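January 28, 2018

Okay, so a few of you asked how the arms are going at work, and I keep promising a proper post (sorry!). For anyone new, I do home goods at Gristard, mostly the Van Wijk candlesticks, and since April we've been teaching a pair of robot arms to put them up on a display shelf and take them down again.
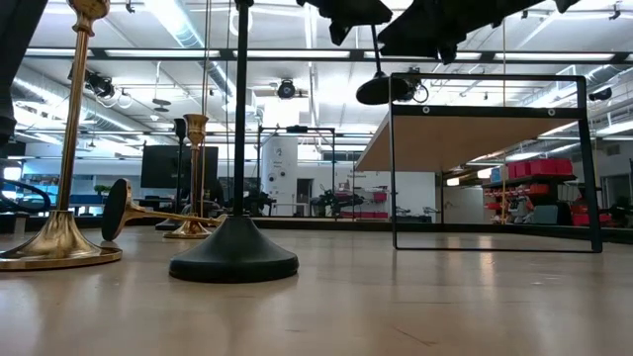

*Brass ones on the bench, one of them lying down.*

I was nervous about it, I'll admit. There are 11 of us on the team and the first meeting was very quiet. I used to shelve and unshelve for most of a shift, more than 60 pieces before lunch, and my wrists let me know. Now I set out the pieces, watch the arms, and write down where a grip slips. Brass is a pain! The shine makes it hard for the cameras to find an edge, and the black ones have their own troubles.
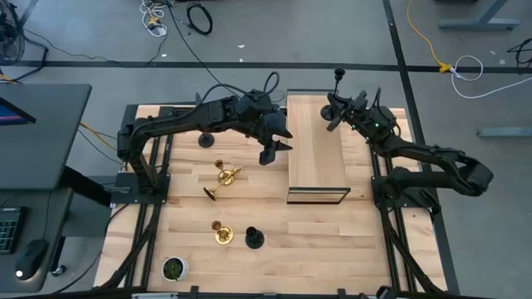

## What my day looks like now

More sitting, more typing, way less lifting. Our log (it lives in a program called Torden) is up to 3658 tries, and 607 of those have my initials on them, which I'm weirdly proud of. I miss chatting across the packing bench, though. You can't really chat when you're watching for a slip.

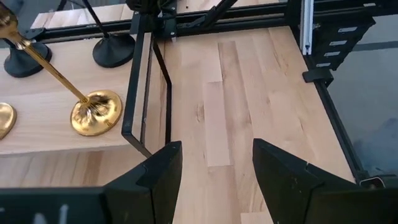
The pay question is still open. We got a small bump for the training hours and have been told our jobs are safe through the Cloro order, and after that we'll see. I've asked to learn the setup side, so I'm reading a very dull manual in the evenings with a big mug of tea. Chapter two is all about cable clamps.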